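Notes from the Sedgwick table: a home for your glasses

I finally did the thing I've been promising since the start of March and went through every pair of glasses in my house. There were 8 of them (eight! for one head!) and most were living in coat pockets, the bread bin, or the bottom of my Flusness tote with the keys and the loose mints. So out came the checked tablecloth, the good lamp, and every case and box I could dig up. 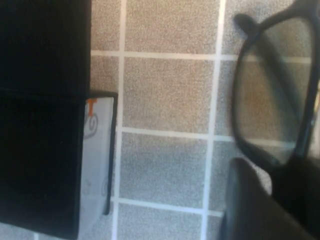 Anyway, my rule now is one pair, one spot. The reading pair stays by the armchair, the driving pair goes by the front door, and the old ones with the wrong prescription get dropped off at the Fostiscombe library, where Bradley Crabtree is collecting them through the spring. He's hoping for 200 pairs and he had 40 when I last stopped by, so please go check your junk drawers!

I've also come around to plain boxes. I used to love a snappy little case, but I'm forever hunting for the cloth or digging out a lens that's gone in sideways, and an open box on a table is just so easy. You reach in and you're done. Black ones don't show every smudge, either. 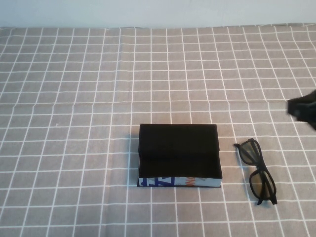 Do I need to clean old glasses before I donate them?
A quick rinse with lukewarm water and a drop of dish soap is plenty, then dry them with a soft cloth. Skip the paper towels, they can scratch. Bradley will take them with or without a case.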